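Facial Basics, session 4 – handout
Finport Evening Courses, Brenstead site

Hi all, a few notes so you don't have to scribble while I talk! Tonight is cleansing and moisturizing on the practice heads, and we've got 80 minutes, so please be set up before I start the demo.

Setting up first. Mannequin head at the edge nearest you, products farther back where your elbow won't catch them. I like the pump bottle standing up with the nozzle turned toward my working hand, and the tube lying flat next to it (tubes roll, so keep an eye on yours). Say the product names out loud as you reach for them. It feels silly and it really does help you remember the order.

For the cleanser, 2 pumps is plenty. Start at the chin, go up over the cheeks, then around the nose with your ring fingers – light pressure, small circles. Keep going for roughly 30 seconds on each area before you wipe. People always rush the sides of the nose, me included when I was training.

Cream comes next. Squeeze from the crimped end, please, not the middle! A pea-sized amount, warmed between your fingers, then dotted on forehead, cheeks and chin.

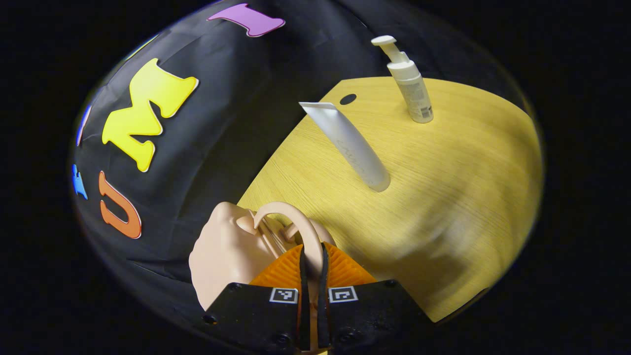
For next time, read the Stustero booklet up to the part on skin types and bring a clean towel.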